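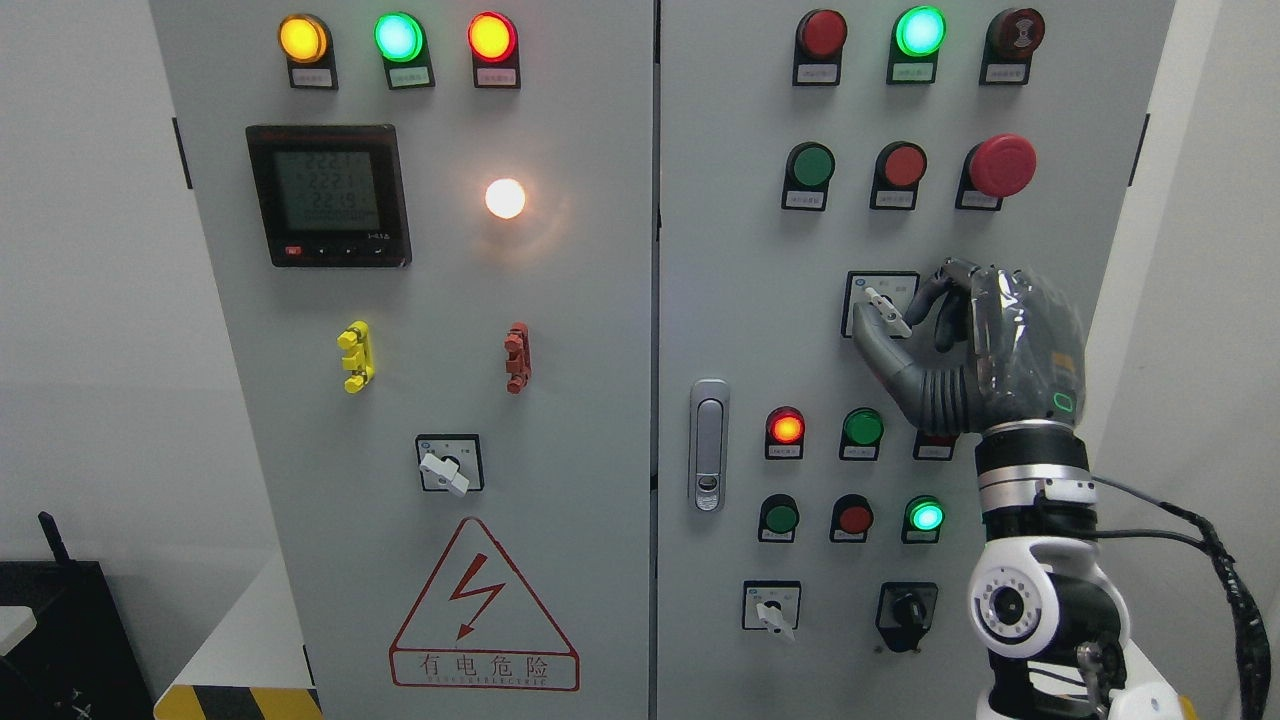
Give it a cabinet it has never met and see how long it takes, was the first comment we got when the draft went round, and it's a fair one, so most of this report tries to answer it. The commenter also wanted to know why anybody needs a robot to turn a switch when you could wire in a relay. We come back to that under Cost.

Project report, Maltholm group, spring term
Can a machine do the small shop-floor jobs yet?

What we asked

Everybody talks about robots folding laundry and loading dishwashers. We wanted the shop version. Turning a rotary switch. Pressing the green button and leaving the red one alone. Reading a meter and writing it down. Boring jobs, done many times a shift by a person walking from panel to panel.

The switch on the right-hand door was our main task. Square white plate, white lever, sits under the push buttons and the big red emergency stop. A person does it without looking, pretty much. For a robot hand it's a lever to wrap the fingers around, thumb underneath, then a turn at the wrist without dragging the arm into anything nearby.

How we ran it

We used the Seyoum control software with the Nominik planner on top. 300 tries in total, split over April. A try counted if the lever ended in the right position within 60 seconds and nothing else on the door got touched. Same lighting each time, as far as we could manage. One of us stood at the stop for every try, no exceptions.

Results

75 percent of tries counted. Less than we hoped. The misses were mostly one kind – fingers close a bit too early, catch the edge of the plate, lever slips. A few times the wrist came too close to the lamps in the row below and we stopped the run ourselves. We logged those as misses too.

Speed is the bad part. A person needs 2 seconds. The robot used up most of its minute, mainly lining up. Once it had hold of the lever the turn itself was quick.

Buttons went better than levers but we didnt run enough of them to put a number in. Meter reading was fine when the display was straight ahead and poor from the side. Labels were hard from any angle, the print is tiny.

Cost

Back to the relay. Yes, for one switch on one cabinet a relay wins, cheaper and faster. The argument for a hand is old equipment. Lots of different panels, none of them the same, all built for people, and rewiring means shutting things down. Ater, the shop we visited for the background section, has panels from several makers and no plans to replace any of them. If one machine could walk the whole row it starts to make sense. Ours can't walk the row. It did one lever, in one spot, that we'd set it up for.

So to the commenter: new cabinet, we think half a day of setup before the first try. We didn't test this and we should of.

Household jobs

Short section, ran out of time. Stove knobs and washer dials are close to our lever, so some of this should carry over. But at home stuff moves around – a cabinet stays bolted where it is. We'd expect worse numbers in a kitchen, not better.

Still to do

More button tries. A second lever with a differnt shape. Starting the arm from random positions, which is probably where the 75 drops.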